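Search this site Enter keywords

Progress report to the Vigfúsdóttir fund
Furnishing of the small meeting room, Fuver house
Sunday, October 20, 2024
Written by Skarphéðinn Dalsgaard

Dear Beathag Menzies,

I send you the second report for the room on the upper floor. In the first report, in February, I wrote that the floor was finished and that the walls waited for their second coat of white paint. Both works are now closed and paid. The final bill from the painter was 961 euros, a little under what we had planned, and Bent Damgaard has sent the copy to your office.

Since then we have worked mostly with the furniture. We looked at new chairs from two sellers, but the price was too high for us. Villads Hjaltested then found used office chairs at Drerine, which was closing one of its departments. They are black, with armrests and wheels, and the price was 90 euros for each chair. We tried them for one afternoon before we said yes. One had a gas lift that went down slowly, and the seller changed it without discussion.

The table question took longer. Our first wish was a big oval table, and it did not pass the turn of the stairs. We decided on small white tables, which one person can move alone. The first is already in the room and the others are ordered from Brillelus, with a delivery time of 4 weeks.
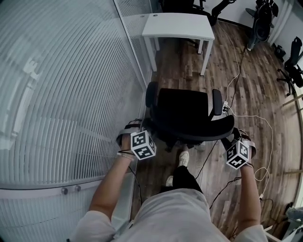
Office chairs and the first white table on the new floor.

Electricity is the part where we are behind. The room has too few wall outlets, so we use a power strip and the cables lie on the floor between the chairs. Vilhjálmur Vestergaard has asked for an offer for two more outlets and a cable channel along the wall. I expect the cost to be more than 2000 euros – this was not in the first budget. We ask if we may use the money left from the painting for a part of it.

Still open: the curtain rail, the lock of the door, and a decision about where the chairs shall stand when the room is used for exercise classes. I will write again when we have the offer from the electrician.

With kind regards,
Skarphéðinn Dalsgaard

3 shares
0 comments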